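Project report: can a machine do the tidying up yet?

Kazimír Štěpánek and Sihan Meng
Second-year engineering, submitted 23/06/2018

1. Why we chose the subject

Both of us have worked in places where a large part of the day goes on putting things where they belong. Kazimír spent two summers in the returns room at Uvine, a shop that sells toys and kitchen goods. Sihan helped in a nursery where the floor had to be cleared before lunch and again before the children went home. Neither job is hard to explain to a person. You are shown once and then you get on with it.

Our tutor asked for a question that could be answered in one term. We settled on this one: which ordinary chores at home or on the shop floor could be handed to a machine now, and which could not? We read what we could find, talked to people at three firms and tried part of the work ourselves by hand, with a stopwatch.

2. What counts as a chore

We left out anything a household machine has done for decades, such as washing clothes or dishes once they are loaded. Loading and unloading are a different matter, and we kept those in. We also left out the floor-cleaning robots, as another group is writing about them.

That left us with picking up, sorting, folding, stacking, wiping and putting away. After the first meeting we dropped wiping, as neither of us could think of a fair way to judge it. Folding was kept but got less attention than we planned.

3. The visits

Odico packs spare parts for garden machines. The parts come down a belt in known shapes and always the same way up. An arm there lifts flat boxes on to a pallet and has done so since March of last year. The shift leader was pleased with it. She said it stops when a box has burst and someone has to walk over and clear it by hand, and that the walk is the annoying part.

Pietrzak is a laundry that serves hotels. Sheets are fed into an ironing and folding line which we could have watched all afternoon. Before the line, though, people pull the sheets out of a heap and find the corners. The manager told us he had been offered a machine for this step and had turned it down because of the price and the floor space.

Rutov is a second-hand warehouse. Boxes of mixed house contents arrive and people empty them on to benches. There is no machine in the sorting room, and when we asked if there would be one, the staff thought we were joking. One of them handed Sihan a lampshade with a bag of marbles in it and asked where a robot would put that.

4. Picking from a bin

The part of the chore that interested us most was taking single things out of a container of mixed things. It comes before nearly everything else. A toy has to be picked up before it can be put on a shelf, and so does a spoon before it goes in a drawer.

Two kinds of hand are common. One has fingers and needs room on both sides of the object. The other has a suction cup and needs only one good patch of surface, fairly smooth and without holes. A cup does well on boxes and badly on cloth, netting and anything with a ruffled edge. A rounded toy may be fine from one side and hopeless from another, depending on how it has come to rest.

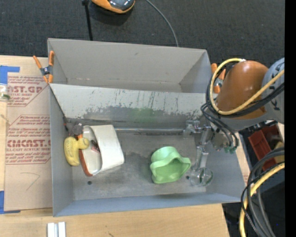

Why is it harder for a machine to empty a box of mixed toys than to stack boxes on a pallet?

Stacking repeats one movement with one shape, so the grip can be worked out once and used all day. With mixed toys the machine has to choose a new grip for each object, and every time it takes something out, the rest may shift and the choice has to be made again.

Objects inside other objects are a further problem. A person tips the outer one and looks. A machine with a suction cup may lift the outer one with the inner one still in it, and then has to notice that it is holding two things that belong in different places.

The walls of the container matter too. Something lying flat against the side can be reached from above only if the wrist is slim enough to get close. Kazimír drew several wrists for this section but none of the drawings were good enough to include.

5. Our own trial

We did the sorting by hand to have something to compare with. We filled a crate with 122 small household things borrowed from both our families and sorted them into kinds. Sihan took 900 seconds the first time. On the second go, with the same things mixed again, she was faster, but we did not use that time as she had learned where everything went.

We then repeated the trial under rules meant to copy a simple machine. Kazimír could use one finger and thumb of one hand, could only come straight down from above, and could not push anything aside first. Under these rules 51 things were moved before he had to stop. Most of what was left was flat against the bottom or trapped under something else. When we let him nudge things before gripping, only 12 were left at the end.

The crate was shallow, which made things easier than in a real toy box. We should also have used somebody who had not packed the crate.

6. Answer to the question

For the shop floor, stacking and moving closed boxes can be handed over now if the boxes are sound. Sorting mixed goods can be handed over in part, with a person near by for whatever the machine leaves. We would not put a machine in the sorting room at Rutov.

For the home we found nothing we would buy. The arms we read about need a fixed bench and a good deal of space around them, and a family would still have to bring the mess to the machine. Folding from a heap is further off than picking up toys, judging by what we saw at Pietrzak.

7. What we would do next

Repeat the trial with a deeper crate and more people. Add a small suction cup on a hand pump, so that both kinds of hand are tested on the same things. Ask Odico for a record of how often the arm stops in a week, which we forgot to do while we were there.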